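# The hung council that couldn't hang up its coat

The mayor of Griltville serves for a year, wears a chain that leaves a mark on the neck, and is expected to open things. Until February that was the whole of the job. Then a councillor for Paucar ward moved house, resigned his seat by email, and left the two groups on the council exactly level at 16 each. The annual meeting to choose the next mayor was already in the diary.

Under the town's standing orders, a tied vote for mayor is settled by the casting vote of the outgoing mayor. This had never troubled anyone, the office having gone round by turns for as long as most members could remember, like a cold. But the outgoing mayor had herself been nominated to carry on, and the standing orders had nothing to say about whether a candidate could break a tie in her own favour. They had a good deal to say about hats.
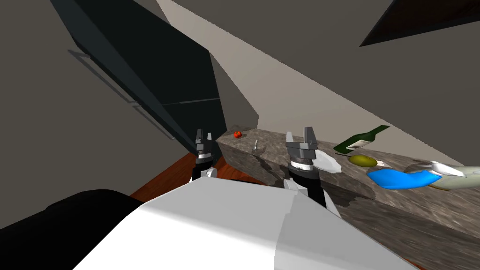
Chaminda Debnath thinks the fuss was overdone. In his view a casting vote is part of the chair, whoever happens to be sitting in it, and a council that objects to one had better elect an odd number of people. He has watched Griltville politics from the public seats for two decades and says the only thing that surprised him was the attendance. There were people standing at the back. One had brought soup.

The meeting began at seven in the evening and spent its first hour deciding whether it had begun. The opposition argued that the mayor should leave the chair while her own election was discussed. Her side replied that if she left the chair there would be no chair to leave it to, the deputy having also been nominated, in what was described as a personal capacity. The clerk was asked to rule. The clerk asked for a short adjournment and was seen through the glass door reading something with her coat on.

When she came back she advised that the mayor could preside, could vote as a member, and could then vote again if that vote produced a tie. She added that this was what the rules allowed, and that she had been asked about nothing else. It's the kind of sentence that gets a clerk through a long career.

So they voted, and it was level. The mayor cast her second vote for herself, in a voice observers placed somewhere between firm and inaudible, and was elected. Half the room clapped. The other half walked out and then had to walk back in, because the budget was next.

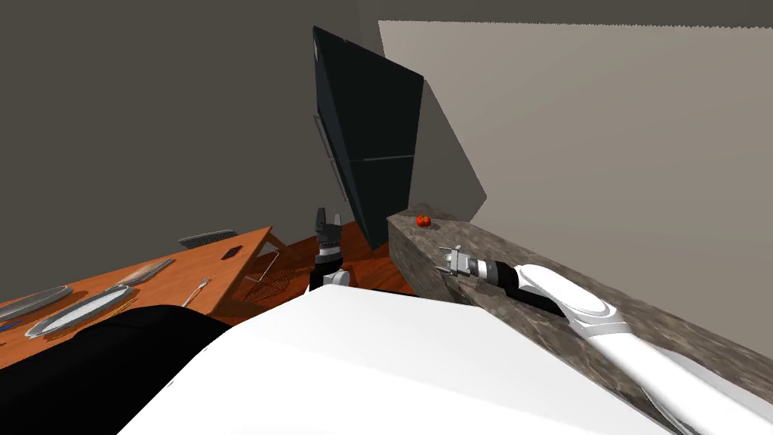
## The trouble with counting

It might have ended there but for the matter of how the vote was taken. Three years ago Griltville bought an electronic voting system from a firm called Cleteo. It cost 2000 pounds, with a further 600 for training, and it worked well enough in the spring. By autumn the handsets had begun to register members as absent while they were speaking, which some residents felt was fair comment.

On the night in question the handsets stayed in their box and the mayor called for a show of hands. Opposition members now say that two arms on the far side of the chamber went up late. The members attached to those arms say they went up on time but slowly. The minutes record only the totals, and the sound recording, being a sound recording, doesn't help.

A complaint went to the monitoring officer, who shares an office with neighbouring Prillis and comes over when the bus allows. His letter ran to four pages. It found that the election was valid, that the complaint had been properly brought, and that the council might like to consider what it meant by a hand.
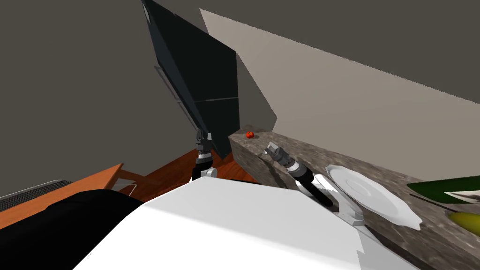
The phrase in the standing orders is "a show of hands, clearly given", and it dates from a time when members sat on benches facing one another and could be relied on to shout. The chamber has since been rearranged in a horseshoe. From the chair, a member at either end is mostly visible as a shoulder. The previous clerk used to deal with this by standing up and walking about, a method which didn't survive him.

Prillis, for its part, abolished the second vote years ago and settles ties by drawing a name from a bowl. Its councillors recommend the arrangement warmly, particularly those whose names have come out. Griltville sent a delegation across to look at the bowl. The report back was favourable about the bowl and doubtful about the principle, and a decision was put off until the summer. 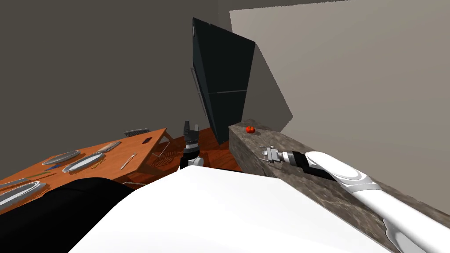

In the meantime there is a draft amendment, which I have read so that you needn't. It requires a voting member to raise one arm "upright, with the hand open, until counted". By that wording the black gripper in the picture, fingers open and pointing upward, would go down as a vote, and the white arm lying over the stone countertop would not. The draft makes no provision for members with a bad shoulder, of whom there are several, and one of them sits on the front row. An amendment to the amendment allows such members to say "aye" instead. A further one asks how loudly.

The Paucar by-election ought to have tidied all this away by restoring an odd number of councillors, or rather an odd number of votes to go round. The seat was won by an independent who campaigned on potholes and has declined to say which side she would have taken over the mayoralty. Both groups have bought her coffee. She has accepted each time and talked about potholes.

The mayor, meanwhile, has opened a footbridge and a refurbished branch library. Her opponents attended both. They stood a little to the left for the photographs, and one of them held the other end of the ribbon.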